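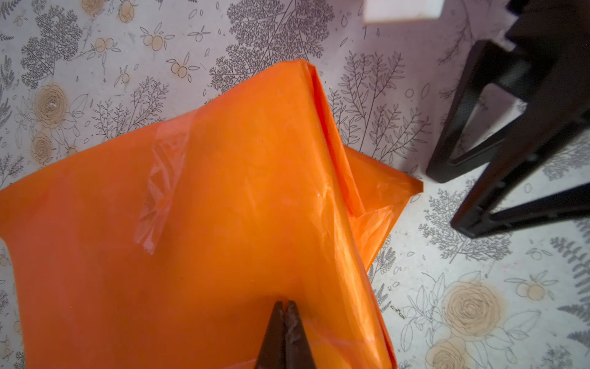 Orange plastic bag, folded.

Vundcombe's classic telly nights are back in February, with the whole first series of Brallis over three evenings. Jouko Harju has all 13 episodes on tape, adverts included - he recorded them as a boy of 14. The sound drops out in episode three and we will show it anyway. Doors open at seven. Thảo Âu is taking names, and would like to hear from anyone who still has the annual.

Last updated: Fri 31 August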